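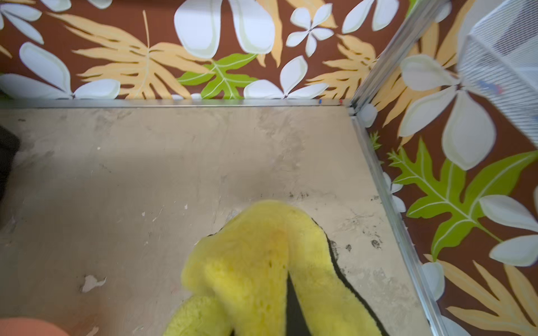 Clementina Correia says the hardest thing to teach a robot is how hard to press. Position is cheap, in her view. Any decent arm can put its fingertip where you tell it to, again and again, and then either skim over the dirt or lean on the floor until the motors complain.

She has spent the past two years on that problem at Saltbridge, a small robotics laboratory on the edge of a trading estate. The project is called Pinheiro, and its subject is wiping. The group wants a pair of robot arms to learn cleaning jobs from people, using nothing but camera pictures and a record of how the arms moved. There are no force sensors in the fingers. A sensor that can survive being knocked about costs more than the rest of the hand, and the group wanted to find out how far it could get without one.

The usual way to teach an arm like this is to have a person steer it through the job many times over. A computer model is then trained to look at the pictures and predict what the person would have done next. It works well for picking things up and putting them down. Wiping is harder, as a cloth changes shape all the time and much of what matters is hidden underneath it. Two wipes can look almost the same on camera and differ a great deal in how much pressure reaches the surface.
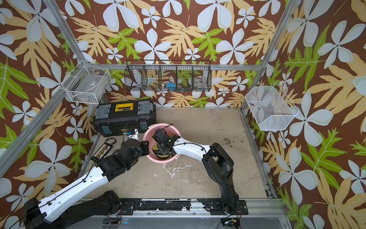 The method Correia's group settled on takes its clue from the arm's own small failures. When a person steers the arm down towards a surface, there comes a point where the commanded position is lower than the arm can reach. The gap between where the arm was told to be and where it ended up grows with the pressure. It is a rough measure, and it drifts as the joints warm up, but every arm gives it away for nothing.

Earlier models were shown only where the arm ended up. The Saltbridge model, named Mitness, is trained to predict both numbers, the place asked for and the place reached, and to keep the gap between them close to what it saw in the human examples. If the gap is too small, it presses further. If it is too large, it backs off before carrying on with the stroke.

Training took 2,000 examples, steered by 11 people. Correia had expected the mix of people to be a nuisance. Some press hard and go once round, others go lightly and keep going. An early version of the model averaged the two habits and produced a light single pass that cleaned very little. The fix was to have the model choose a style at the start of each attempt and stick to it.

The pictures come from a fixed camera overlooking the cell and from small cameras at the wrists. The wrist views turned out to matter most in the last stretch before contact, when the fixed view can have an arm in the way. With the wrist cameras switched off, the arms still reached the right area but often began wiping too early, in mid-air.

Bowls, buckets and basins were the hardest group of objects. On a flat floor the right direction to press is always down. Inside a basin it changes as the cloth travels up the wall, and a basin that isn't held will slide away.

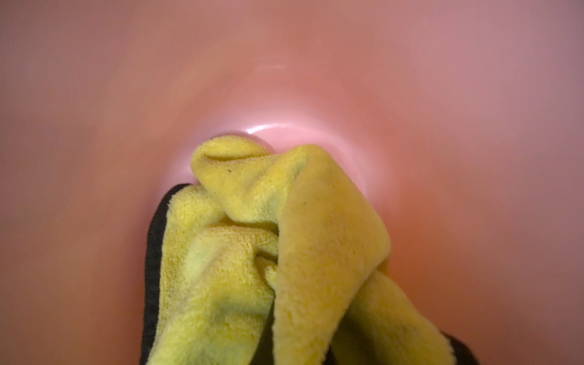 *Page last changed: 14 April 2020*

For the main test, the group smeared a coloured paste on surfaces the model had not met in training and gave it 24 attempts at each. On flat surfaces, Mitness removed most of the paste in nearly every attempt. In curved containers it did so a little over half the time. The older model, trained on the same examples without the gap, managed the flat surfaces about as often but seldom did well in the curved ones.

The failures are fairly dull to watch. The commonest is a cloth that bunches up, so that only one corner touches the plastic. The model sees the gap it expects, judges the pressure to be right, and goes on polishing one small patch. A person would stop and shake the cloth out. None of the training examples included that, and the group now plans to collect some.

Erkach, which makes cleaning machines for commercial kitchens, has lent the group a second pair of arms so that the tests can be repeated on different joints. Correia is wary of promising much. The gap depends on how stiff an arm is, and a model trained on one pair may press far too hard on another. The first results from the new arms are due in July.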